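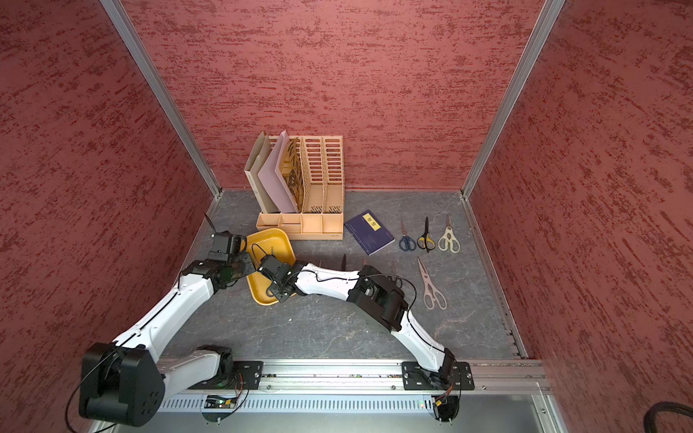 How Do You Teach Two Robot Arms to Tidy a Desk?

Have you ever been told to clean up your desk and thought, "I wish a robot would do this"? At the Kengate workshop in Nustmont, we are building one that might! It's called Lumbao, it has two arms, and it is learning to put away the sort of stuff that piles up on a desk: folders, a book, scissors, a tray.

Picking up scissors sounds like the easiest job in the world. You did it when you were little. For a robot it's a big, tricky puzzle, and working on that puzzle is the most fun any of us have had in the workshop.

What is a robot arm made of?

Hold out your own arm and bend it. You have a shoulder, an elbow and a wrist, and between them you have long straight bones. A robot arm is put together in much the same way. The long white parts on Lumbao are called links, and they do the job of your bones. The chunky black parts are the joints. Inside each joint is a motor, and when the motor turns, the link moves.

At the end of each arm is a gripper. Your hand has five fingers (four and a thumb, if you're picky), and it can curl around almost anything. A gripper like ours can only open and close. Try this: tuck away every finger except your thumb and pointer, then go pick up a pencil, a sock and a spoon. Now try a book lying flat on the table. Hard, right? Welcome to robot life!

Why bolt them down?

Both arms are fixed to a silver metal rail along the front of the work table. If an arm were loose, it would push itself backward every time it reached forward, just like you would if you tried to shove a heavy box while wearing roller skates.

Bolting it down helps the robot's computer, too. The computer keeps a kind of map of the table in its memory, and the map always starts from the spot where the arm is attached. Move that spot by the width of your thumb and every reach will miss by the width of your thumb. We found this out in March, when one base had a loose bolt and the gripper kept grabbing air right next to the thing it wanted. It took us a whole afternoon to find it.

We put up walls as well, colored a dusty red, with metal posts at the corners. They keep curious elbows out while the arms are moving.

How does it learn?

There are a few ways to teach a robot. You could write down every single move: turn the shoulder this much, turn the elbow that much, close the gripper. That works great if the scissors are always in exactly the same place. But when have your scissors ever been in the same place?

So we teach by showing. One of us steers the arms through the job while the computer saves what the cameras see and how each joint is bent. Then we move everything a little and do it again. And again! We call each turn a practice run, and so far Lumbao has 124 of them saved.

The computer looks through all those runs and hunts for patterns. When the handle is over here, the arm goes like this. When the handle is turned that way, the wrist turns too. After enough practice it can make a good guess about a spot it has never seen before.

The trouble with scissors

Think about the shape of a pair of scissors. There's a pointy end, a loopy end, and a thin flat bit in the middle that sits close to the table. Some handles have one long loop and one smaller, rounder loop, so even the two sides don't match. And a loop has a hole in it! If the gripper comes down in the wrong place, it might poke into the hole when we wanted it to squeeze the plastic.

That's why a close-up view is so useful. A camera up high sees the whole table, but an arm can get in its way. A camera down at the wrist rides along with the gripper and sees what is right between the fingers. With the loop of a teal handle between its two black fingers, the robot has a much better idea of where to squeeze.

Shiny things make it harder. When light bounces off a smooth tabletop, the camera gets a bright smear that can hide what's underneath. Your eyes and brain are so good at ignoring glare that you hardly notice it.

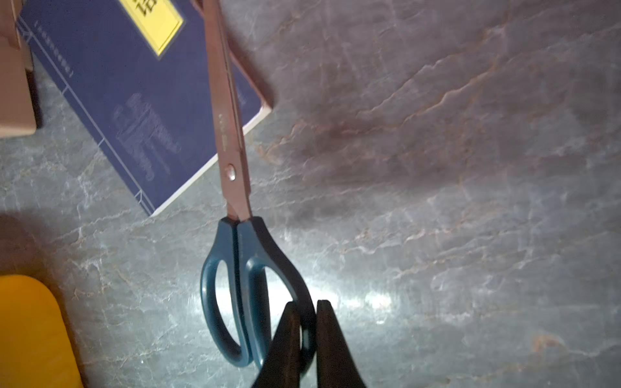 Does the robot know that scissors are for cutting? a reader of our Jascombe newsletter wanted to know. It doesn't, the same reader guessed, because it has never made a paper snowflake.

Good guess! Lumbao has no idea what scissors are for. To the computer, a picture is a giant grid of numbers, and scissors are a shape that keeps turning up in it. Our last batch of practice gave us 2769 pictures to sort through, and not one of them says anything about snowflakes.

Try it at home

You can be a robot with a friend. Put a spoon and a cup on a table and close your eyes. Your friend is the computer and has to tell you how to get the spoon into the cup, using only words like "left," "down," "open" and "close." Then swap. Move the cup a little each time and see whose directions still work!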